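About Pirkeck

Pirkeck is a shared workshop for people who build robots and other automated things as a hobby or a side project. We opened with two benches and a drill press in the back half of a former print shop on Bellau Street. We now have 120 members. Most of them build at home and come in for the tools they don't own, and a fair number never build here at all and only join for the parts orders and the evening meetings.

What we do

We keep a laser cutter, two 3D printers, a small lathe and a soldering area. Members book these by the hour. The floor space is 763 square feet, so large frames and rolling platforms have to go home at night. Small arms, grippers and controller boards can stay on the shelves if they have a tag with a member number.

Our longest running build is Plurora, a set of two-finger grippers held in the hand and used to practice picking up ordinary household objects. Work on Plurora is done mostly at kitchen and dining tables. We chose fruit as the first test set. It comes in different sizes, it rolls, and it marks when the grip is too hard. A kiwi and an orange need different handling even when they are close to the same width.
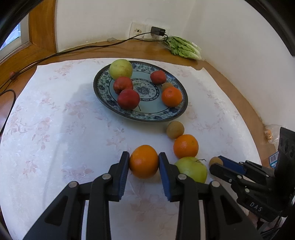
One member wrote to us that fruit was too easy a place to start, and that we should have gone to cups and folded cloth in the first month. Fruit doesn't have a handle or a right way up, the message said, so you learn how to squeeze and very little about how to approach. We agreed with part of it. Cups were added in April, and folded cloth is on the list for next year. Fruit stayed as the first exercise for new builders.

How a home build works

A member who wants to take part starts with the parts list. The linkages, pins and pads for one gripper come to $379 at our group price. Assembly takes two or three evenings. We ask that the first assembly be done at the workshop so that someone can check the pins before the arms are closed under load. After that the gripper goes home.
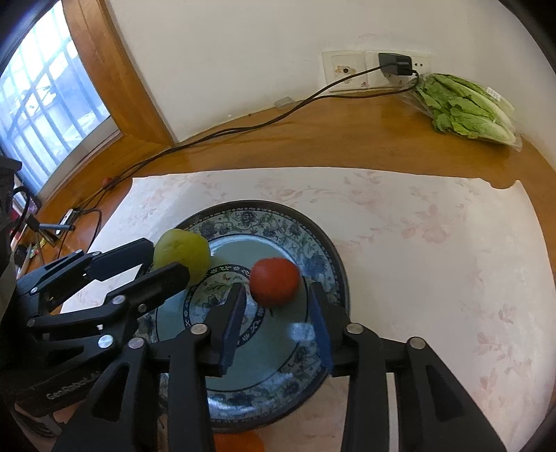 Sales of finished grippers are not something we do. We get asked often enough that it belongs on this page. Everything that leaves the workshop was put together by the person carrying it out. We do help with setup at home, and most of the questions are about the table. A plate with a raised rim is harder than bare cloth, and a single small tomato sitting inside it gives the fingers little room to come down on both sides. Start with the fruit on the cloth, then move it to the plate. Run any power cable along the back of the table where the fingers won't reach it.

Membership

Dues are $100 a quarter. This covers bench time, the printers and the meetings. Laser cutter time and material are extra and are posted at the front desk. You don't need experience. You do need to take the safety class before using the lathe or the cutter, and the class is given twice a month.

Members under 16 must come with an adult.

Visiting

The door is on the Bellau Street side, next to the loading dock. Parking in the dock is for deliveries only. Visitors are welcome during open hours and can handle the Plurora grippers at the front bench. To join, ask for the form at the desk or send us a message through the contact page.

Page last updated 11/01/2019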